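Does a Tidy Table Really Help You Think?

By Tassanee Kamolrat
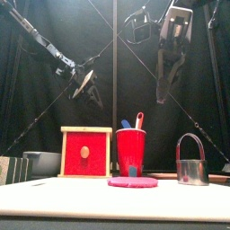
A red cup, a red wooden box and other small things on a white tabletop.

Grown-ups love to say "clear your desk and you'll clear your head." It sounds wise. But is it true, or do they just want you to clean up?

Let's be a bit suspicious and look at what we can check.

Your eyes send your brain a lot of news. If there are crayons, a sock and half a puzzle in front of you, your brain has to sort through all of it before it finds your pencil. With a few things spread out on a plain surface, there's less sorting to do. A red cup on a white table is easy to spot. Put the same cup in a heap of red toys and you may have to hunt for it.

So far, the grown-ups have a point. But finding things and thinking are two different jobs. I know people who write lovely stories at terrible desks – my friend Wichai is one of them.

And watch out for boxes. A box can be a good home for small toys, or it can be a place where you hide the mess with a lid on top. The mess is still there.

Don't take my word for any of this. Try it yourself. Ask someone to put a cup on a messy table while your eyes are shut. Open them and time how long you take to find it. Then do it again with most of the stuff put away. Swap places and let the other person have a turn.

One try doesn't prove much, so do it on a few different days. If the messy table wins, write that down too, and show it to whoever told you to tidy up.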